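The potato people

My sister-in-law collects open days the way other people collect fridge magnets, so when Kavard opened its doors for an afternoon in September, I was told I'd be driving. Kavard makes software for robot arms. It has the second floor of a building that used to sell carpet, and the elevator still smells like it.

We were signed in by Kumudini Gamage, who gave me visitor badge 234. I looked around at the nine of us by the coffee and decided not to ask about their numbering.

I had expected sparks. I'd worn closed shoes, as instructed in bold type on the invitation. What we got was a row of folding chairs and a large screen, on which a simulated arm was spending its afternoon in a simulated kitchen with a potato. The program is called Buvlow, and its job is to let the arm make its mistakes somewhere with no deposit on the floor.

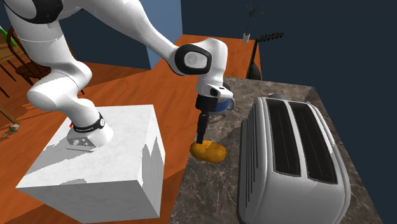 Anoma Fakir ran the demo, and she was good at it, mostly by refusing to oversell. The man next to me asked if it could peel. No. Could it mash? No. It could pick up a potato and move it, and she told us this had taken 3 months to get right, in the tone of someone who had been there for all of them. Potatoes are lumpy and no two sit the same way. I've known this for years and never thought to bill for it.

She ran it again with the potato started somewhere else. The first try went fine. On the second, the potato squirted out sideways and left the counter at speed, and the whole room went "ohhh" like we were at a ball game. Anoma wrote something down. She said the system can do up to 444 tries in a night, with everyone home in bed, and I thought about all those potatoes hitting the floor in the dark.

Then there were questions. Mine was who picked the furniture. Apparently there was a meeting.

We left at 4:30 with a tote bag each and stopped for fries on the way home.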